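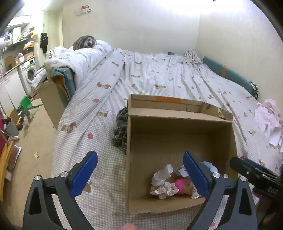 1. Preparing the bedroom: small items

Gasidar Residents' Office. This thread is for households in the Skarnino buildings whose bedrooms are due for new windows and radiators. It covers small loose belongings only. Furniture, curtains and wall fixings are covered in the letter you received in December.

2. Work begins on February 5, 2018, on the north side of Skarnino. There are 162 homes in the program. Each household has been given a two-day slot, and the slot is printed on the first page of your letter. Please check the slot before you begin packing.

3. Start with the bed. Leave a sheet on it and use it as the sorting surface. A plain sheet makes small things easier to see, but a patterned one will do, such as the dachshund-like dog print at the top of this thread. Pull the creases out as best you can, as hair ties and earrings settle into the folds.

4. Place one open box on the bed, within arm's reach. Fold the flaps back fully so that they do not drop closed while you work. Any clean cardboard box is acceptable, and a used one with a torn flap corner is fine for light items as long as the base is sound.

5. Please check the base before anything goes in. Press on it with a flat hand. If it gives, tape the center seam from the outside and run a second strip across it. Old tape on the flaps can stay where it is.

6. Work from one surface at a time: the nightstand, then the dresser top, then the window ledge, then under the bed. Residents who took part in the trial told us that moving between surfaces was what cost them the most time.

7. The first box should hold the things that have no fixed home. Hair accessories, rolled items, tags, wrappers that still have something in them, single socks, chargers. Do not try to decide about each one at this stage.

8. Loose tags and cards deserve a second look. Some carry care instructions, a size or a receipt number in very small print. If you cannot match a tag to its article within a few seconds, place it in an envelope and write "tags" on the front.

9. Clear wrappers are easy to throw out with something inside. Hold each one up to the light before it goes in the trash. Recyclable film goes in the bag hanging in the entrance hall of your building.

10. Fabric items such as scrunchies and headbands should be kept together in a zip bag or a clean sock. They weigh very little and can be used to fill gaps around breakable things later on.

11. Anything rolled – a poster, a bandage, a length of ribbon – should stand upright along one side of the box. Please do not lay it across the bottom under heavier items.

12. A box does not have to be full. A few small things gathered at one end of a large box will slide when it is lifted, so move them to a smaller box or put a folded towel in the empty part before you close it.

13. Close the flaps and tape them once. Write three things on the side of the box and again on the top: your apartment number, the room, and the word SMALL. Please do not write a description of valuables on any box.

14. Labels. Printed labels may be collected from the Residents' Office on the ground floor of the Tekin building. We have 460 sheets. Each household may take two. Masking tape and a marker will serve equally well.

15. The following should not go into any box left in the apartment: medicines, identity documents, bank cards, keys, cash, jewelry of value, hearing aid batteries, and anything a child cannot sleep without. Keep these with you for both days.

16. Liquids. Lotions, nail polish and perfume should be packed separately from fabric, with lids taped shut. Stand them upright. Aerosols must be kept away from radiators at all times, including radiators that have been turned off.

17. Children's rooms. We suggest letting children pack their own box. It may take longer and the contents may surprise you, but Lemlem Yilma of our family liaison team reports far fewer missing toys at the end of the day in homes where this was done.

18. Bedding. Strip the bed last. Once the boxes have been moved off it, lift the sheet by its four corners and gather them to the middle. Carry it to a clear floor and open it slowly. Small items left in the folds will fall to the center.

19. Please do not shake a sheet from a window or balcony. The scaffold will be in place and people will be working below.

20. After the sheet is off, cover the bare mattress with the plastic cover supplied. Covers will be delivered to your door by Rotoro, the window contractor, on the working day before your slot. If yours has not arrived by 6 p.m., call the office.

21. Where to put the boxes. The living room is preferred. Stack no more than three high, with the lightest on top. Keep a path 70 centimeters wide from the front door to the bedroom. The window units are carried in by two people and cannot be turned in a narrower space.

22. If you have no living room space, 29 storage bays are available in the Tekin basement. They are allocated in the order in which requests arrive, with priority for residents in one-room homes. Requests should be made to Damir Nikolaidis at the office desk, in person or by note.

23. Storage bays are locked but not heated. We advise against leaving plants, musical instruments or framed photographs in them. Please take a list of what you store and keep a copy in the apartment.

24. Help with packing. Residents who have difficulty bending, lifting or standing may ask for a packing visit of one hour. Snežana Stoyanova arranges these visits. A member of your household or a friend must be present throughout, and our staff will not open drawers unless asked.

25. Visiting staff will carry identification with a photograph. You are entitled to ask to see it and to refuse entry. No member of staff will request payment for any part of this service.

26. On the day. The crew will arrive between 8 a.m. and 9 a.m. Hrvoje Yordanov, the site supervisor, will walk through the bedroom with you before work starts. Please point out anything that could not be moved. It will be covered and noted on the room sheet, which you will both sign.

27. Pets should be kept in another room with the door closed, or taken out of the apartment. The noise is considerable in the first two hours of each day. There is a pause between noon and 1 p.m.

28. Unpacking. Please wait until the supervisor has signed the room off. Dust can continue to settle overnight, and we recommend wiping the nightstand and shelves with a damp cloth on the following morning, before anything is put back.

29. When you return to the box marked SMALL, empty it onto a clean sheet on the bed, just as you filled it. Divide the contents into what goes back in the room, what belongs elsewhere in the home, and what you no longer need.

30. Items in good condition that you no longer need may be left on the exchange table in the Tekin lobby. Please do not leave used cosmetics, open packets or anything with a broken clasp. Unclaimed items are cleared at the end of each week.

31. Empty boxes. Flatten them and leave them beside the paper container, not inside it. Clean boxes with a sound base can be handed in at the office for the next household. Torn flaps are no obstacle. Damp boxes cannot be accepted.

32. Missing or damaged belongings should be reported within seven days, using the form on the back of your letter. Lautaro Durán reviews all reports and will reply in writing. Please keep the damaged item until you have received that reply.

33. Questions received this morning. Can two neighbors swap slots? Yes, if both tell the office three working days ahead. Can the bed stay where it is? Yes, unless it stands directly under the window, in which case it must be moved away from the wall by the width of one nightstand.

34. May boxes be left on the bed? No. The mattress cover is not made to carry weight, and the crew may need to move the bed. Please clear it completely before 8 a.m. on the first day of your slot.

35. Printed copies of this thread in large type are available at the office. The desk is open on weekdays from 9 a.m. to 4 p.m. Replies here are read twice a day. Please do not post your apartment number or telephone number in a public reply.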